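Setting Up a Practice Ward in a Small Room
Second-year project report, Health and Care Technology

3. Layout

Our task was to fit a single-bed practice room into a space the department had stopped using for storage. The budget did not stretch to new furniture, so most of it came second-hand through Hebden. The bed cost 150 pounds and the wheelchair 80.

We drew three layouts on squared paper before moving anything. In the first two the bed stood along a side wall, which left only one side free for a carer. The third put the head of the bed against the back wall with floor on both sides, and we kept that one. The gap on the narrower side came to 79 cm, measured with the side rail up.

The bedside cabinet went next to the headboard, near the wall outlet. The monitor is on a rolling stand, so it can be moved when somebody needs to reach the pillow end. We put the cart with the blue drawers on the left and the wheelchair against the back wall on the right.

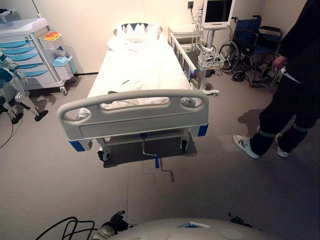
Bed height was the next question. The bed is adjusted with a crank at the foot end, and turning it means crouching down, so the floor there has to stay clear. We marked out 112 cm from the footboard with tape and asked groups to leave their bags outside.

4. Problems

The carpet was harder to work on than we expected. Casters roll heavily on it, and two groups asked for a hard floor. We have passed this on to the department with a quote from Trandix.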